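Plodura Club Grade Cricket Bat

I've sold bats out of the Urkholm shop for years and the Plodura is the one I keep for myself. It's English willow, grade three, so you'll see a bit of colour and the odd butterfly stain on the face. Doesn't bother me! I'd sooner have a bat that pings than one that looks lovely in the bag.

The middle sits low to mid, and it suits the slower synthetic decks most of us play on at weekends (if you're on something bouncy, have a look at the Mertens, it's a touch higher). Short handle only for now - long handles should be back in October.

Price is $300, or $200 for the Harrow size. Toe guard fitted, anti-scuff sheet in the box but not on, as some people like to oil first.

Knocking in: please do it. I tell everybody five hours with a mallet, going easy on the edges and toe, then some short catches with an old ball before you face anyone quick in the nets. We can do it for you on the Tarnitz machine, just tick the option at checkout and allow a few extra days. Even then I'd give it a little more at home.

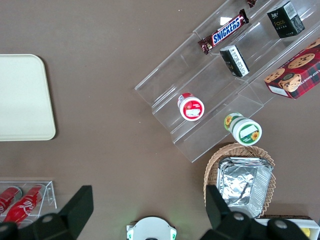
Bart Claeys wrote: Had mine a full season now, opening in thirds. Picks up lighter than the scales say and the toe's held up well. I did add a second grip, the one it comes with is pretty thin.

Fair point about the grip, Bart. Spares are on the accessories page, and I'll happily put one on before it ships if you leave a note with your order.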